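Carnia abre un punto de recogida de ropa de abrigo y mantas

22 de marzo de 2022

La localidad de Carnia cuenta desde esta semana con un punto fijo de recogida de ropa de abrigo y mantas, instalado en la planta baja del antiguo mercado de la calle Brolico. El servicio lo gestiona la asociación vecinal Nel y abrirá los martes y jueves por la tarde.

Hasta ahora las donaciones se entregaban solo en la campaña de noviembre, que el año pasado reunió 844 prendas. De ellas, 77 no pudieron repartirse por su mal estado y se enviaron a reciclaje textil.

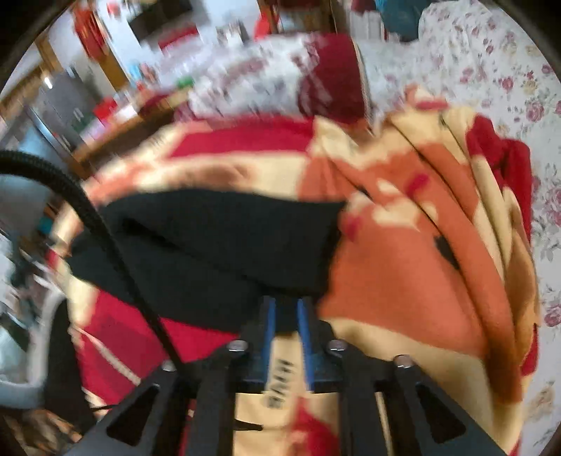 Una prenda o tela oscura sobre una manta estampada en naranja, crema y carmesí.

La asociación pide que la ropa llegue lavada, seca y en bolsas cerradas, con la talla anotada en el exterior. Se aceptan mantas, edredones, jerséis y abrigos de adulto y de niño. No se recogen almohadas, colchones ni calzado – para este último sigue disponible el contenedor de la plaza Vornholm.

Cada hogar podrá entregar un máximo de 15 piezas por visita. Quienes necesiten ropa deben pedir cita en el mismo local, sin presentar documentación.

El ayuntamiento cede el espacio, de 100 metros cuadrados, y asume los gastos de luz y limpieza. El acuerdo puede renovarse cada año.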